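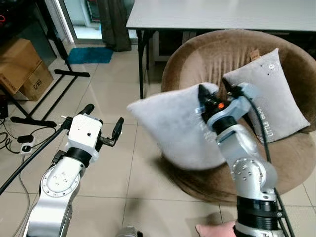

A round brown upholstered chair with light gray pillows.

The Steltlow furniture thefts were a string of warehouse burglaries in Ginthorpe that ended with a guilty plea in 2000. Investigator Nayara Brito cracked the case with a remarkable piece of detective work, matching a torn shipping label to 16 separate break-ins! Marcelino Prado admitted to second-degree burglary and was sentenced the next February to 30 months in prison. Most of the stolen goods, 83 pieces in all, were recovered from a storage unit in Toledo.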